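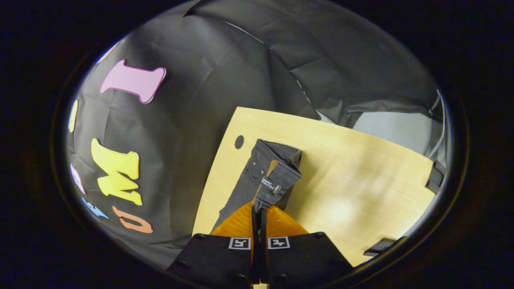
Dark gray jeans on a wooden table. Not recommended for goalkeepers.

What Is Offside, and Why Is Everybody Shouting About It?

If you have ever watched soccer with a grown-up, you know how this goes. Somebody scores. The grown-up leaps off the couch. Then a person at the side of the field raises a small flag, and the grown-up sits back down and says a word you are not allowed to say.

The flag means offside. It is the rule that people argue about most, and plenty of the people arguing have never read it. You are about to be ahead of them.

Start with the lazy striker

Imagine a game with no offside rule. Your team's best scorer could stand next to the other team's goalkeeper all afternoon, chatting about the weather, until somebody kicked a long ball in her direction. Tap, goal. Back to the weather.

Both teams would do it, of course. The middle of the field would be a nice quiet place for a picnic. Offside was put in the rules to stop players from camping out by the goal.

So what is the rule?

Look at the exact moment when your teammate plays the ball. At that moment, you are in an offside position if all of these are true:

You are in the other team's half of the field.
You are closer to their goal line than the ball is.
You are closer to their goal line than the second-to-last opponent is.

The last opponent is usually the goalkeeper, so the second-to-last is usually a defender. If you are exactly level with that defender, you are fine. Your arms and hands don't count either, so point wherever you like.

Wait, why the moment of the pass?

The ball takes time to travel, and you are allowed to run while it does. Say Perrine is level with the last defender when Nuwan kicks the ball. By the time it reaches her, she is way out in front, all alone, grinning. That is not offside. She is just quick.

Half the crowd will yell "Offside!" anyway. They were looking at Perrine when the ball arrived, and they should have been looking at her when it left.

Can I stand there and do nothing?

Yes. Being in an offside position is not a crime. You get in trouble only if you join in, by playing the ball, blocking the goalkeeper's view, or getting in a defender's way. If you stay out of it and admire the grass, the game carries on.

When can't you be offside?

There are three times when you can receive the ball straight from a teammate and stand wherever you please:

a goal kick
a throw-in
a corner kick

Free kicks are not on the list. People forget this constantly, including some who are paid to talk about soccer on television.

What happens next?

The referee gives the other team an indirect free kick. That means a second player has to touch the ball before a goal can count. Your team trudges back and tells the referee that it was never offside. The referee has heard this before.

Try it at home

You need 4 coins and a crumb. One coin is the goalkeeper, one is a defender, and two are attackers. The crumb is the ball. Put them on a table, pick an edge for the goal line, and freeze everything just before the pass. Offside or not? Move a coin and ask again.

Then invite the grown-up from the couch to have a turn. Be patient with them.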